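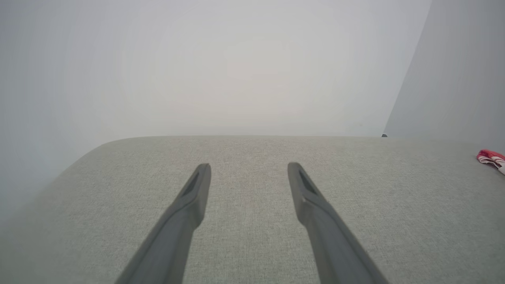

3.2 Montage, contrôle et entretien du préhenseur

Figure 3. Vue de la caméra de poignet, doigts au-dessus d'une surface textile claire. Une rainure allongée est visible sur la face interne de chaque doigt, près de l'extrémité.

Le préhenseur de la cellule Zokutham est une pince parallèle à deux doigts interchangeables, fixée sur la bride du bras par une plaque d'adaptation usinée au laboratoire. La caméra est solidaire de cette plaque. Sa position par rapport aux doigts est donc fixe en fonctionnement, mais elle doit être vérifiée après chaque démontage, la plaque n'étant centrée que par deux goupilles dont le jeu augmente à l'usage.

Le contrôle s'effectue à partir d'une image de référence prise dans la pose d'approche (figure 3). Les deux doigts y entrent par le bas et convergent légèrement vers le fond, l'écartement restant dégagé. Leurs extrémités, de section carrée à coins arrondis, se détachent en gris foncé sur le tissu, ce qui suffit à la segmentation par seuillage. Le tissu moucheté est plus exigeant pour l'estimation de profondeur : sa texture est fine, et le mur uni situé derrière n'offre presque aucun point d'appui. Les points d'intérêt sont donc recherchés uniquement sur la surface textile, au-delà des extrémités. Les objets posés en périphérie, comme l'article rouge et blanc à droite de la figure, sont exclus par un masque fixe.

L'opérateur relève la position des deux extrémités et la compare à celle de la référence. Un écart supérieur à 24 pixels sur l'un des doigts entraîne la reprise complète de l'étalonnage main-œil. En deçà, seule la translation est corrigée. Un écart dissymétrique signale le plus souvent un doigt mal serré ; on reprend alors le serrage avant toute correction logicielle.

L'usure a été suivie sur 3726 cycles de saisie, répartis entre deux jeux de doigts. Le premier jeu a été déposé après 1095 cycles, à la suite d'un glissement répété sur les textiles fins. L'examen réalisé par A. Nouri a mis en évidence un dépôt de fibres dans les rainures et un poli de la face interne, plus marqué à droite. Le second jeu a été nettoyé tous les 305 cycles, à la brosse souple puis au chiffon légèrement imbibé d'alcool isopropylique, et n'a pas été remplacé. Les deux jeux provenant de lots différents, l'effet du nettoyage ne peut pas être séparé de celui de la fabrication.

La dépose d'un doigt se fait pince ouverte, bras hors énergie et bride orientée vers le bas. Au remontage, les vis sont approchées à la main, la pince est fermée à vide pour aligner les faces internes, puis le serrage est effectué en croix. P. Rahimi a ajouté à cette procédure une nouvelle prise d'image dans la pose d'approche, archivée avec le numéro du jeu. Les fichiers de correction correspondants sont chargés par le contrôleur au démarrage suivant ; en leur absence, la cellule reste en vitesse réduite.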